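Speaker notes – Gidilgate Robotics Club, spring showcase
Slot: 12 minutes, then questions

Slide 1 – Hello

Good evening, everybody, and thank you for coming out. I'm Arif Khondokar, I look after the club along with Rafsan Seneviratne, who is at the laptop tonight and will be moving the slides for me. (Wait for Rafsan to wave.) I know many of you came to see your own kids' work, and you will, I promise, so bear with me for a few minutes while I tell you what they've been up to since January.

Slide 2 – The desk-tidying project

The students call this one Pronlow. They picked the name, they voted on it, and I have never been given a full explanation of it. The idea is simple to say out loud: the arm picks things up off a desk and puts them where they belong. Pens go in the cup, erasers go in the tray. You and I do that without thinking while we're on the phone. The students had to think about every bit of it – where the pen is, which way it's pointing, how far to open the fingers, how hard to close them, and when to let go.

They drive the arm by hand first, one student at the controls and one with the notebook, and they save each try. By the end of last month they had 275 saved tries, and I want to say how patient they were about it. (Pause here, let people clap if they want to.)

Slide 3 – The pen

Leave this one up for a while. People at the back may need a moment to find the erasers. 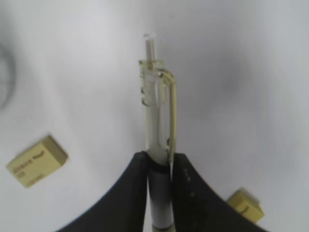
Pen held upright in the gripper, erasers on the white surface.

Point out the clip on the pen first. It sticks out on one side, and the students had long arguments over whether the fingers should go above it, below it, or right across it. Mention that a pen is round and likes to roll, and that an eraser lies flat and doesn't go anywhere, so you'd think the eraser would be the easy one. Ask the room which they'd rather pick up with two stiff fingers. Take a couple of answers, don't rush this part, it's usually the nicest bit of the talk.

Slide 4 – What went into the notebook

Read the 3 entries on the slide, slowly. The first one is just "slower!!" underlined twice, and I'd like to leave it exactly as it was written. Then say that of those tries, the students marked 58 as good enough to learn from. They were strict graders, stricter than I would have been – a pen that went into the cup upside down did not count.

Slide 5 – Thank you, and come try it

Thank the Gunawardena family for the tables. Tell everyone the controls are open at the side of the room until 8:30, younger brothers and sisters welcome, one at a time please. Rafsan will take questions on the software and I'll take the rest.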